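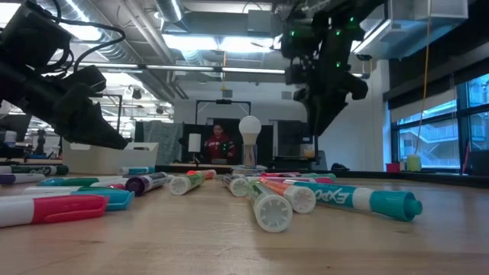
Can you just walk into a robotics open day without knowing anything about robots? Most places that hold them expect exactly that, and the people running the stations are used to starting from zero. You may need to book a time slot, so check before you drive out.

I went to the one at Semosach on 20th March. They have the upper floor of an old building in Prultthorpe, and parking is on the street. I signed up for the 2 o'clock group. There were 14 of us, mostly parents with older kids, plus a couple of men from a packaging company who asked all the price questions.

Marama Partington took our group through. She has worked there since last June and she talks fast, but she stopped whenever a hand went up. The first stop was the marker table. Two black arms, one gripper each, and dry-erase markers lying every which way on a wooden tabletop. Some of them point at you and some point off to the side, and the caps are all different colors. The job is to pick them up and put them away. I would have guessed that was easy.

Marama said round things are a pain because they roll when a finger touches them a little off center. She also said a marker seen from the end looks like a small circle, and the system has to work out that there is a whole pen behind it. They have recorded almost 1,000 tries at this one task. In the last batch 78 percent went all the way through without a person stepping in. The girl next to me asked if it could sort by color. Marama said that was next on the list.

I liked how close you could get. The table is at a good height for looking straight across, and I spent a while bent over trying to see what the grippers would have to do to get at the markers behind the front ones.

After that we had a short talk about a project called Dimitriou, which I didn't follow very well. The slides were hard to read from the back. There was coffee.

They are doing another open day at their Prosdale site, no date yet. If you go, wear decent shoes. We were standing the whole time.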